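Print | E-mail

Kitchen Arm Project: Planner and Perception Report
Team: Elaine Magalhães, Tarek Tawfik

What we were trying to do

Get the arm to move toy food between a plate and a cutting board without us babysitting every pose. Last semester's code (Lamrani, written by the group before us) had the grasp points typed in by hand. Works fine until you nudge the plate. We wanted perception to find the food and the planner to do the rest.

Software

Three nodes. Perception takes the overhead view, segments, fits a rough shape, publishes a pose. Planner is a sampling planner with a collision map of the counter. Controller just follows the trajectory and watches joint error. Tarek did perception, Elaine did planner and controller, both of us did the launch files and both of us regret it.

Logging tool is called Prenuvard. Small script, dumps every plan with the map it was made from so you can replay it later. Best thing we wrote probably.

Problems

Shiny stuff. The toaster oven top reflects and the depth values there are garbage, so the map got holes and the planner happily went through them. Fix: hard coded a box for each appliance. Not elegant.

Glare on the marble also gave us ghost objects. Run 737 stopped over nothing. Run 738 same start, same goal, ghost filter on, fine. We kept both in the repo for comparision. 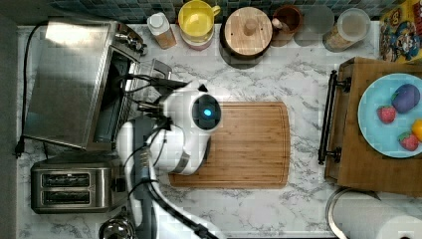
The filter wants an object to show up in 6 detections in a row before it goes in the map. Slower to start but way fewer dumb stops. We tried 10 and the arm just sat there too long.

Strawberries are still the worst. Red is easy to segment but the leafy top pulls the center off to one side, so the grasp comes in crooked. Eggplant is ok if you grab it accross the body – planner picks the stem sometimes, we don't know why yet.

Left to do

Replace the appliance boxes with something measured. Move the config out of the planner source. Planner timeout is still a magic number, Elaine has a branch for it, not merged.

Print | E-mail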